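Namside Arm Cell

The Namside Arm Cell is a small robot workstation developed by members of the Namside shared workshop for loading small round parts into trays. The name is used both for the physical cell, which occupies one corner of the workshop, and for the computer model in which most of its movements are prepared. The project was started by Bastien Guillot and Capucine Besson, and it is documented in the workshop's open notebook under the shorter name "the Cell".

Background

The Namside workshop has been shared between woodworkers, bicycle repairers and electronics hobbyists for many years. Before the Cell, the only automatic machines in the building were a milling machine and two 3D printers. Guillot, who makes turned wooden pegs for toy sets and board games, had the habit of sorting them by hand into trays before varnishing. One order from the toy maker Maillard asked for 272 pegs of the same diameter, and he wrote in the notebook that this task took him one complete evening and that he did not wish to repeat it.

The first proposal was a vibrating feeder with a sliding plate. It was built in plywood and was abandoned after 17 days, as the pegs turned sideways and blocked the channel. Besson then suggested to use a robot arm, first on paper and after in simulation. The members accepted this on the condition that nothing would be fixed to the floor before the simulated version could fill a tray without collision.

The simulated cell

The computer model was made by Besson with the help of Benoît Marchal, who had experience with drawing programs for furniture. It contains the arm, its pedestal, a broad work surface, a tray and a simplified room. The room does not copy the real corner exactly. Marchal used floor and wall textures which he already had from an older project, and only the distances near the arm were measured with care.

Collaborative arms of this size are usually mounted on a flat horizontal plate. In the model, the base sits instead on a pedestal with slanted faces. Besson chose this solution after comparing several mounting angles, and her notes explain that the elbow of the arm could stay high above the table while the wrist came down almost straight over the tray. The angle of the pedestal was changed many times in the model, which cost nothing except patience.

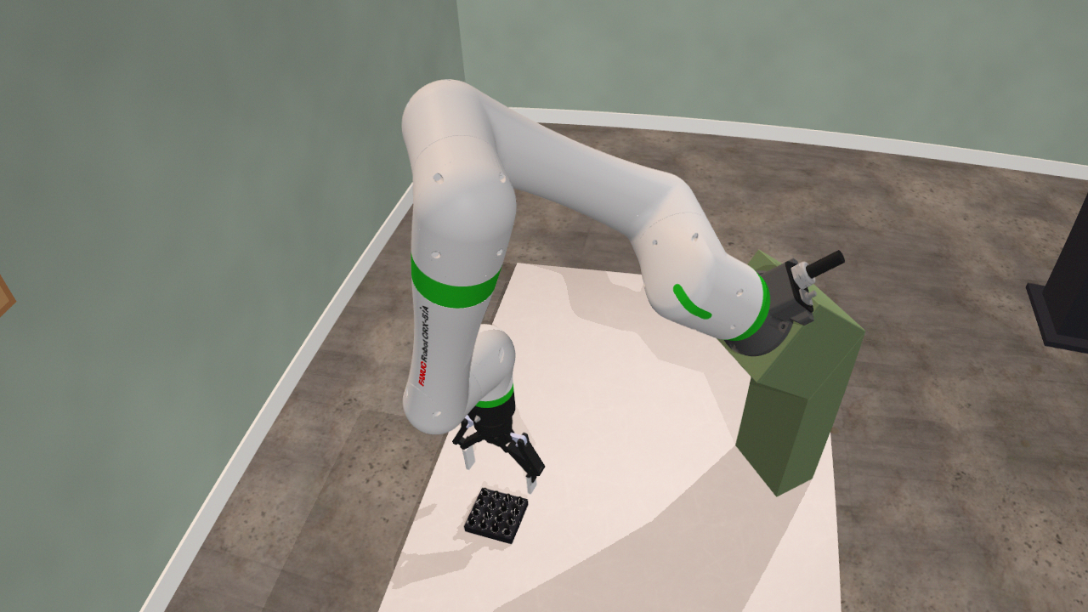

The tray has sixteen sockets in four rows of four. This number was not chosen for the robot. It came from the drying racks that Guillot was already using, and it was kept in order that the old racks and the new trays could be stored together. For the program, each socket is calculated from one corner of the tray and one direction, so only two points must be taught when the tray is moved. Turning the tray a little on the surface is a usual test for this calculation, and the workshop notes recommend to do it before every longer run.

Gripper

The gripper has two fingers moved by jointed linkages. Fingers of this type change their height a little while they open and close, and this was the cause of the first serious difficulty in the project. In the early simulations the pads arrived at the correct height when open, but when they closed around a peg they had moved lower and touched the rim of the socket. Marchal corrected this by adding a small upward movement of the wrist during closing. The correction is stored in a table with 14 values, one for each tested opening.

A second question was the space between sockets. With the fingers wide open, a pad can come above a neighboring socket and push a peg which is already in place. The program therefore opens the fingers only as much as the diameter of the peg demands, and it fills the rows starting from the far side. Apolline Boyer, who joined the project at this stage, rewrote the filling order so that the free side of the tray is always behind the moving finger.

Physical construction

The physical pedestal was welded by Huguette Cordier from steel plate, following the drawing exported from the model. It is heavier than planned. The first version had an open back, and the members noted that it answered with a trembling when the arm stopped quickly. Cordier closed the back and added ribs inside, after which the trembling was no longer mentioned in the notebook.

The work surface is a single board supported on a frame from the Jelham timber yard. It was painted with a light matte paint, because the dark peg rims are easier to see on it and because the shine of the former varnish disturbed the members when they checked the positions by eye. The tray was milled by Guillot and finished with a small chamfer on each socket. The chamfer is important: a peg that arrives slightly to the side will slide in, while with a sharp edge it stays standing on the rim.

Electrical work was limited to the supply of the arm controller, an emergency stop on each side of the table and a lamp which shows when a program is running. The cable at the base leaves on the side away from the tray. This was decided during the simulation, when Boyer noticed that a cable on the other side would be pulled by certain wrist positions.

Operation

A normal session begins with the pegs standing in a feeding strip at the edge of the table. The operator touches the two reference points of the tray with the closed fingers, starts the program at reduced speed and watches the first row. If the first row is correct, the speed can be raised to 70 percent of the value used in the model. Higher values are possible but are not permitted by the rules of the workshop, as other members pass near the table during the day.

The program does not use a camera. It supposes that every peg is in its place in the strip, and it stops if the fingers close completely without meeting resistance. Boyer has tested a version with a small camera above the strip – it works in the morning, but the afternoon sun from the roof window makes it uncertain. This version is kept in a separate folder and is not recommended for ordinary use.

Differences between model and machine

Several differences between the simulated and the physical cell are recorded in the notebook:

The board of the real table bends a little in the middle, so the height of the tray must be measured again each time it is moved.

The finger pads of the real gripper wear at the tips. In the model they stay perfect.

In simulation a released peg falls straight. In the workshop, a peg with fresh sanding dust can stay attached to one pad for a moment and fall at an angle. Guillot now wipes the pegs with a dry cloth before filling the strip.

The pedestal in the model remains in its original shape, without the closed back and the ribs. Marchal has written that he intends to update it.

Other uses

Besides pegs, the Cell has been used to place bearing balls for the bicycle repairers and to hold small castings during photography. In June the workshop lent the program files to Meletti, a neighboring workshop with a smaller arm, where they were adapted for a tray with fewer sockets. The adaptation required new limits for the elbow, and the changed files were returned to Namside together with a corrected version of the closing table. Both versions are kept in the notebook, and the choice between them depends on which finger pads are mounted.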